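Rirkance retira y rediseña el perno de articulación de su pinza manual tras detectar un fallo de apriete

Nandolstead, 28 de agosto de 2022

Rirkance, fabricante de pinzas manuales y robóticas para la manipulación de tejidos, anuncia la sustitución gratuita de los pernos de articulación de todas las pinzas Kalleveck entregadas desde enero. La medida responde a un fallo de apriete que podía dejar uno de los dos dedos con holgura y, en el peor de los casos, impedir que la pinza soltara la tela que tenía sujeta. No se ha registrado ninguna lesión grave. La nueva pieza ya está lista, ya está probada y empieza a enviarse esta misma semana, ¡y estamos muy contentos de poder contarlo!

El programa afecta a 200 unidades. Todas pertenecen a la misma serie y se reconocen por el número grabado en la cara inferior de la base, que empieza por 7. Las pinzas con otra numeración llevan un perno distinto y pueden seguir utilizándose con normalidad.

Qué ocurrió

La pinza Kalleveck se maneja con una sola mano y reproduce el movimiento de la pinza que montan nuestros brazos automáticos. Quien la usa recoge, dobla y coloca prendas y ropa de cama, y esos movimientos sirven después para preparar las rutinas del robot. Es un trabajo repetitivo, con muchos cierres seguidos y con tejidos que se arrugan, se enganchan y se meten donde no deben. Justo ahí apareció el problema.

Durante una jornada de doblado en nuestras instalaciones de Nandolstead, una de las pinzas se quedó cerrada sobre un paño. La operadora tiró de la tela con la mano libre, el dedo derecho cedió de golpe y le pellizcó la yema del índice. Recibió una cura sencilla y siguió trabajando ese mismo día, pero la pinza se apartó de inmediato y se envió a nuestro taller de Holroyd para desmontarla por completo.

El equipo de Holroyd encontró que el perno grande de la articulación derecha había girado sobre sí mismo. El fijador de rosca no había curado bien y, con el uso, el perno se aflojaba lo bastante como para que la placa lateral se desplazara. En ese estado la tela puede introducirse en el hueco entre los dedos y actuar como una cuña. Revisamos entonces el resto de pinzas de la serie que teníamos en casa y aparecieron varias con el mismo defecto en distintos grados. Algunas funcionaban sin ningún síntoma apreciable, y eso nos decidió a ampliar la medida a la serie entera.
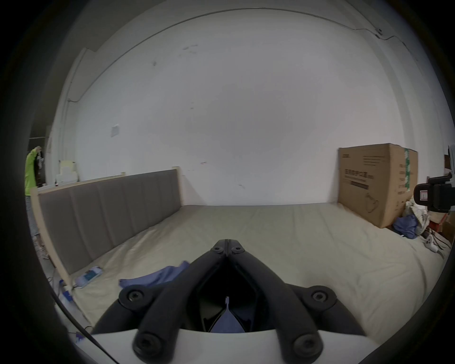 Pinza manual sobre una cama, con tela azul violácea en el hueco entre los dedos. A los lados se aprecian los dos pernos grandes de articulación.

Qué cambia en la pieza nueva

El perno de sustitución incorpora una arandela de bloqueo mecánico y ya no depende únicamente del fijador líquido. El par de apriete se comprueba dos veces, una al montar y otra después del rodaje, y el valor queda anotado en la ficha que acompaña a cada unidad. También hemos redondeado el canto interior de las placas laterales, en la zona donde la tela tendía a engancharse — un cambio pequeño que los operadores han celebrado desde el primer momento.

Para validar el conjunto sometimos las pinzas modificadas a series de 1.000 cierres consecutivos con cuatro tipos de tejido: sábana de algodón, toalla, forro polar y punto fino. Ninguna mostró giro del perno al terminar la serie. Repetimos después la prueba forzando la situación que había causado el incidente, con la tela introducida a propósito hasta el fondo del hueco, y en todos los casos los dedos se abrieron al soltar el gatillo.

La verdad es que ha sido un verano intenso. El taller ha montado un banco de pruebas desde cero, los operadores han propuesto mejoras que no estaban en ningún plano y la pinza que sale de todo esto es mejor que la que diseñamos. Nos ilusiona mucho ponerla en manos de quienes la usan a diario.

Instrucciones para los usuarios

Hasta que reciban el recambio, pedimos a los usuarios de las pinzas afectadas que dejen de utilizarlas y las guarden con el gatillo suelto. Si una pinza se ha quedado cerrada sobre una tela, no debe tirarse del tejido. Apoye la herramienta sobre una superficie estable, desconecte el cable si está conectado y afloje los dos pernos de la base con una llave hexagonal hasta que los dedos se separen. Mantenga la otra mano lejos del hueco central durante toda la operación. Una vez liberada la tela, no vuelva a apretar los pernos y envíe la pinza tal como está.

Tampoco recomendamos reapretar por cuenta propia los pernos de articulación. Un apriete excesivo deforma el casquillo y el daño no se ve desde fuera. Varios clientes nos han preguntado si basta con añadir fijador de rosca de uso general: la respuesta es no, el resto del producto antiguo impide que el nuevo agarre.

Cómo solicitar la sustitución

Los clientes registrados recibirán una caja de devolución con la etiqueta ya pagada y no tienen que hacer ningún trámite previo. Quienes hayan comprado la pinza a través de un distribuidor pueden dirigirse a él o escribir directamente al servicio técnico de Holroyd indicando el número de serie y una dirección de recogida. El cambio de pernos y la comprobación posterior se hacen en el taller, y la pinza vuelve con su ficha de apriete y una etiqueta verde en la base.

Los centros que no puedan interrumpir su actividad tienen a su disposición 70 pinzas de préstamo, ya equipadas con el perno nuevo. Se asignarán por orden de solicitud y con prioridad para los equipos que tengan todas sus unidades afectadas. El préstamo no tiene coste y termina con la entrega de la pinza reparada.

El kit de sustitución no se vende por separado ni se envía a particulares para su montaje en casa. Sabemos que muchos de nuestros usuarios son perfectamente capaces de hacerlo, pero el segundo control de par exige un útil que por ahora solo existe en Holroyd.

Los brazos automáticos no están afectados

Las pinzas instaladas en los brazos automáticos de Rirkance utilizan otra articulación, con eje pasante y tuerca almenada, y no presentan este defecto. Aun así, hemos inspeccionado las que trabajan en Nandolstead y hemos añadido la comprobación de holgura a la revisión periódica. Las rutinas preparadas con pinzas manuales de la serie afectada siguen siendo válidas siempre que la herramienta no presentara holgura. En caso de duda, el servicio técnico puede revisar las grabaciones y señalar los cierres incompletos.

El informe técnico completo, con las mediciones de par, las fotografías del desmontaje y el protocolo de ensayo, se entregará a todos los clientes junto con la pinza reparada. Lo compartiremos también con cualquier otro fabricante que lo solicite. Las pinzas manuales para tejidos son todavía herramientas jóvenes, quedan muchas cosas por aprender sobre su desgaste y nos encantaría comparar resultados con otros talleres.

Queremos dar las gracias a la operadora que avisó del incidente en el momento, a los equipos que detuvieron su trabajo para revisar sus pinzas y a los clientes que nos han mandado descripciones detalladas de cada atasco, ¡algunas con croquis incluidos! Buena parte del nuevo diseño sale de esos mensajes.

Sobre Rirkance

Rirkance diseña y fabrica pinzas manuales, pinzas robóticas y brazos automáticos para el doblado y la colocación de textiles. La empresa tiene su sede en Nandolstead y su taller de montaje y servicio técnico en Holroyd. Kalleveck es su línea de pinzas manuales.

Contacto para prensa: departamento de comunicación de Rirkance, Nandolstead.
Contacto para usuarios: servicio técnico de Rirkance, Holroyd. Indique «Pernos Kalleveck» en el asunto.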